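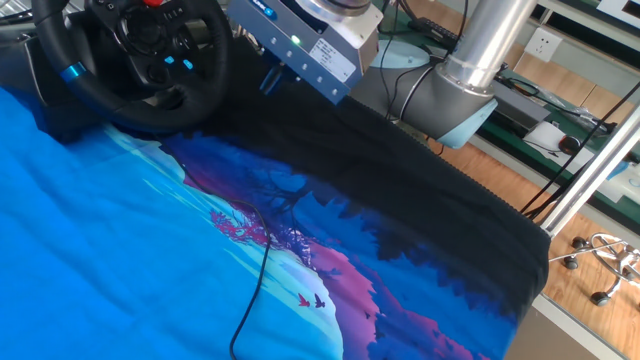 Titbridge Fabric Printing: Frequently Asked Questions

What is the smallest order you take?
One piece. There is no minimum for tablecloths, wall hangings or yardage. Flags start at 2.

What kind of file should I send?
A PDF or TIFF at full size is best. JPEGs are fine if they have not been saved over and over. Resolution should be at least 100 dpi at the printed size. We check every file before printing and will write to you if we see a problem.

Will the colors match my screen?
Close, but not exactly. Screens vary, and cloth takes ink differently from paper. If color matters a lot, order a swatch first. Dark areas usually print a little darker on cotton than on polyester.

Which fabrics can I choose from?
Cotton canvas, cotton poplin, polyester satin and a linen blend. The linen blend is out of stock until March.

Can I send in my own fabric?
No. Our printers are set up for coated fabric only.

How long does an order take?
Three working days for printing, plus shipping. Orders with hemming take two days longer. Large orders are scheduled by Houda Nasr, who will send you a date before you pay.

Do you hem the edges?
Yes. Choose "double hem" on the order form. Otherwise the piece is cut straight and the edges are left raw. Satin frays quickly if left that way.

How do I wash it?
Cold water, mild soap, inside out if it is sewn into something. No bleach. Line dry. Iron on the back at medium heat.

My piece arrived with fold marks. Is that normal?
Yes, for anything shipped flat. Iron the back or hang it for a day or two. You can ask for a roll instead, which costs extra for pieces over 3 yards.

Can I return a custom print?
Only if there is a fault in the print or the cloth. Send us a photo and your order number within two weeks of delivery. We will reprint it or refund you.

Who do I contact about an invoice?
Rosario Rizzi, extension 462.

Last updated 30 Jul 2019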